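Resident Services > Household Guidance > Storage and Sheds

Storing Small Hardware at Home

Korkelmont residents are asked to review stored household goods each September, before the spring clean-up begins. Screws, hinges, tap fittings and spare castors should be sorted by use and kept off the floor. Steel items last longer if wiped with a lightly oiled cloth and dried beforehand.

Glass jars are suitable for nails and washers. Jars should not be kept above shoulder height — a dropped jar is difficult to clear from a concrete floor. Labels are best written in pencil, on the front and not on the lid.

Paint tins and solvents must be stored separately, in accordance with Information Sheet 44.

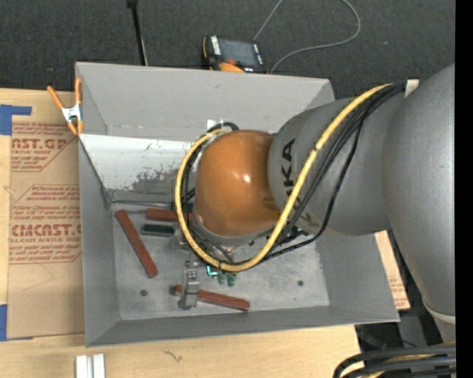

Larger odd parts do not suit jars or drawers and are better kept together in one container. An open rectangular bin, such as the gray one holding a small collection of parts, allows the contents to be checked at a glance. Bins should be emptied and wiped out once a year.

Enquiries: Nadine Masri, extension 2561.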